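October 9, 2023

Got up meaning to write the grant letter and by ten had instead taken every piece of glass I own out of the sideboard and washed it. The letter remains at two sentences, one of which is "Dear."

In my defense, the sideboard had begun to smell. It was a sweetish smell with something of the school lab in it, and I had been blaming the drains since we moved in. The drains were innocent. At the back, behind the fondue set, stood the jar of cough syrup Liya and I made last October and swore we would label. We did not label it. It had sealed itself to the shelf with a ring of its own making, and I had to run a butter knife around the bottom like someone freeing a cake.

Liya Kahsay, when telephoned, denied all knowledge of the syrup and then asked if there was any left.

So that was the morning. I scraped the shelf, I soaked the shelf paper until it gave up, I put down new shelf paper (the Bansal kind with the faint grid, which promises to help you cut straight and has never once helped me). Then I looked at the glass, all of it out on towels, and had the thought that ruins most of my days off, that while it was out I might as well sort it.

I have too many beakers. I know how it happened. The first was a present, and it poured so well that I bought its relatives. Nobody who has poured oil from a measuring cup, and then wiped the counter, and then wiped the cup, and then found oil on the floor an hour later, will think this unreasonable. A beaker has a proper lip on it. I have used them for vinegar, pancake batter, paint, one very short-lived goldfish (temporary housing, he died later of something else) and flowers, when the vase was in use as an umbrella stand.

Ayana came by at lunchtime to return my ladder and stayed to give opinions. She picked up the tallest and said it made the kitchen look as if I were under investigation. Then she asked for coffee and was offended when it came in a mug.

We had the annual argument about honey syrup. Ayana Gebreyes believes in equal parts honey and water. I believe in more honey than that, and in saying so quietly while she is at the sink. She thinks mine is a spread. I think hers is what is left in the jar when you rinse it for recycling. We made both, out of stubbornness, 100 grams of honey apiece on the Kakau scale, and neither of us would admit to liking the other one. Hers did dissolve faster. I am recording this in a private document where she will not find it.

In the afternoon I sat down with the photos on my computer, supposedly to look for the floor plan the landlord keeps asking about, and of course went straight past the floor plan and spent half an hour on pictures of glassware. There is one I keep stopping at.
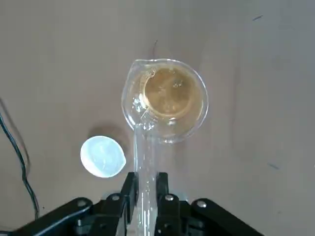

Beaker from straight overhead, amber in the bottom, with the glass tube reaching up to it.

I like it for the color. From the side, anything that shade looks like cold tea or worse. From overhead it goes dark gold in the middle and nearly orange toward the edges, with a thin line of light curving along one side, and I would happily have a coat in it. Ayana looked over my shoulder and said it looked like hers. I said hers was paler. She said mine was darker because I had bullied it. She left shortly after with one of the small jars, which I suppose means she won.

The tube got me thinking about the glass tubes in the second drawer, and I should not have been left alone with that thought. They came from Cuvlow, in the order where I was 5 dollars short of free shipping and bought tubes as the responsible option. I had plans. There was going to be a row of single stems along the windowsill, the kind of thing people have in houses where the towels match. One tube, on its own, rolls. A row of tubes rolls in sequence. They have lived in the drawer ever since, wrapped in a pillowcase, and every time I open it for the scissors they chatter at me.

I washed them anyway. The bottle brush does not fit. The pipe cleaner fits but sheds, so that you end up with a clean tube containing blue fluff, and then need a second pipe cleaner to fetch out what the first one left. I did this for longer than I would care to tell a doctor. Then I rinsed them with vinegar, stood them upside down in the cutlery rack, and was extremely pleased with myself until I needed a fork.

Looked up a proper drying rack. Berkatix makes one, with pegs, to screw to the wall above the sink. It costs 399 dollars. I read the page twice in case it came with a sink. The old dish rack will be having its pegs straightened with pliers.

Supper was toast, with my syrup on it, and I will grant that it did behave rather like a spread.

Everything is back in the sideboard now except the tall beaker, which I have left out by the stove with the wooden spoons in it, and the fondue set, which is in the hall waiting for me to decide whether I am a person who has fondue. The jar is soaking. I wrote a label for the new syrup and stuck it on while the glass was still wet, so it has already slid halfway down. It says HONEY, and under that, OCTOBER, and under that there was no room for the year.

Letter tomorrow. Also find the floor plan, buy forks' worth of space somehow, and ask Liya what exactly we put in that jar, because the butter knife has gone a funny color.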